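ok so I finally went through The Cable Drawer and I have thoughts. thread, because I have been talking out loud to myself for two hours and my family has left the room

background: we moved to Jonthorpe in December and everything with a wire on it went into one box. the box became a drawer. the drawer stopped closing properly in the spring and I have been hip-checking it shut ever since

what finally broke me was the flashlight. the power went out on our street, I went for the good flashlight (the Brillitz one, rechargeable, I love it), and it was completely dead. fine, charge it in the car. with what cable?? I had a drawer full of black cables and a phone at 7 percent to look at them with

so this weekend I dumped the whole drawer out on the table and started sorting. first pass was by the end that goes into your thing, not the end that goes into the wall. I know people who sort by length. I do not understand those people

pile one, USB-C. easy. goes in either way up, you can do it half asleep. phone, headphones, the little speaker, the kid's tablet

pile two, the older little plugs. micro and mini and whatever that one from the old camera is. these are the ones you flip over, flip back, and flip over again. I kept the ones I have a device for and put the rest in a bag by the door

pile three is the weird ones. round barrel plugs, a thing with pins, something that I think went to an electric shaver I haven't owned in years. if you know you know

ok the real problem is that almost everything I own is black. black cable, black plug, black gadget with a black hole in the end of it. I spent a good ten minutes with my nose almost on a charging port trying to work out which shape it was. my eyes are not what they were!!

things that helped: a white surface underneath. I started on the dark wood desk and it was hopeless, moved everything over and suddenly I could see the ends. also a lamp off to the side, so the inside of the port catches a bit of light

other thing that helped – holding the cable right behind the plug and not way down the cord. if you hold it low the plug just wobbles around and pokes the edges. pinch it close, line it up, then push straight. same for taking it out, pull on the plug and never the cord. my dad said this to me my entire childhood and I have killed at least one charger per year anyway

I have also been guilty of forcing it. if it isn't going in, it's the wrong plug or it's the wrong way around or there's pocket lint in there. a wooden toothpick gets the lint out (with the thing switched off please)

then labels. I bought a pack of those fold-over cable tags, 500 of them, because apparently I thought I was wiring an airport. I have used maybe a couple dozen. if anyone near me wants cable labels PLEASE message me

I write the name of the device on the tag and stick it near the big end, so it doesn't get in the way of the plug. so it says FLASHLIGHT or CLIPPERS and not "micro usb" because at 11 at night I do not want to think about connector names

Atif Lashari asked earlier if I check that they all work before I put them back. yes! every single one gets plugged in to something and I wait for the light to come on. the ones where you have to bend the cord and hold your breath go in the recycling, I am done living like that

the Nevar power bank is the one surprise. it's got 3000 printed on it so it's tiny, I had written it off as a freebie, but it took a charge and brought the flashlight back up enough to get through a movie's worth of checking behind the couch. it gets to stay in the drawer

new drawer setup: everyday cables in the front, coiled loosely with a velcro strap. one-device-only cables at the back with their tags facing up. flashlight lives on TOP of the drawer, with its own cable, and I will personally fight anyone who borrows it

Haris Zaidi says to hang them on hooks inside a closet door and I can see the appeal, but we rent and I have already used up my goodwill with the wall situation in the hallway

anyway it closes now. all the way. I have opened and shut it like fifteen times just for the sound

next up is the box marked MISC ADAPTERS, which I'm a little afraid of. for now I'm still doing the fiddly ones, black plug, black everything, white table 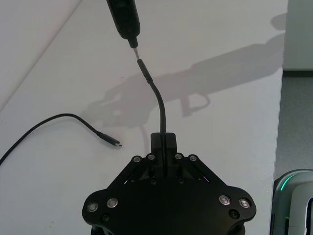
Anum Magsi: the tag thing is smart but put a dot of bright nail polish on the plug AND one next to the port. same color for each pair. I did all of ours that way and now even my mother can charge her own stuff without calling me

Contact | © 2025 | Back to top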